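Lestenham Robotics Club – Laundry Folding Recordings, README

Last updated June 8, 2020

What is in this folder

Recordings of club members folding clothes at home with two hand-held grippers, one per hand. The set was made for our entry in the household tasks track of the Vistora student challenge. It holds 1300 episodes. One episode is one garment, from the first grasp until the member lets go of the finished fold.

The garments are trousers, T-shirts, towels and pillowcases. Trousers are the largest group and also the hardest. Stretchy waistbands fold over on themselves when they are picked up by one corner, and the policy we trained on the first batch kept grabbing a single layer of cloth. We added 500 trouser episodes after that.

How the recordings were made

Members worked on their own beds and used whatever bedding was already on them. Plain and patterned sheets are both included. We wanted the patterns, as the club table has a gray cover and our first model did badly as soon as it was tried on anything else.
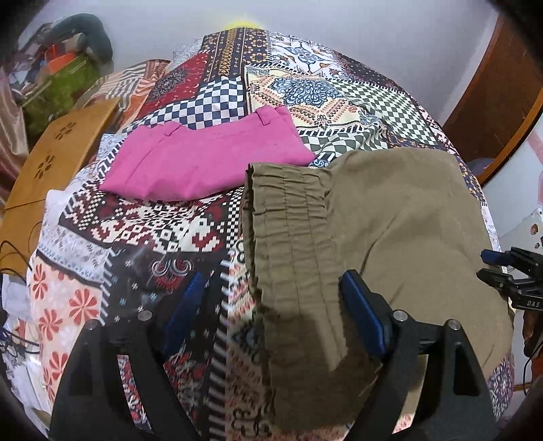 Each member got a one-page task sheet with the fold order. For trousers it is: lay flat, one leg over the other, waistband toward the far side of the bed, then fold in half. Not everyone kept to it. Episodes with a different order are marked "free" in the notes column and can be filtered out.

Finished garments could stay on the bed while the next one was being folded. If your method needs a single item in view, check the "others" column first.

Folder layout

episodes/ – one subfolder per episode, with video for each hand and a gripper opening log
notes.csv – garment type, color, sheet type, fold order, others
splits/ – train and test lists
tools/ – scripts for trimming and playback

The test list was made by home, so no bed appears in both lists. Please keep it that way if you make your own split.

Known problems

In 51 episodes the left and right videos are out of step. The offset is in notes.csv and the playback script applies it. The trimming script does not, so run playback with the export option first if you need both hands lined up.

Lighting is uneven. Most members recorded in the evening with a ceiling light on.

The color column was filled in by hand by several people. Khaki, tan and brown are used for much the same thing.

Version 2 changes

Added the extra trousers – removed episodes where a face was visible – renamed "pants" to "trousers" everywhere to match the challenge rules.

Use

Free for school and club projects. Ask before using it in anything that will be sold. The playback script is adapted from Plundier, our older sorting project, and the training code is in the separate Raju folder with its own README. Send corrections to notes.csv through the club's shared inbox, with the episode number in the subject line.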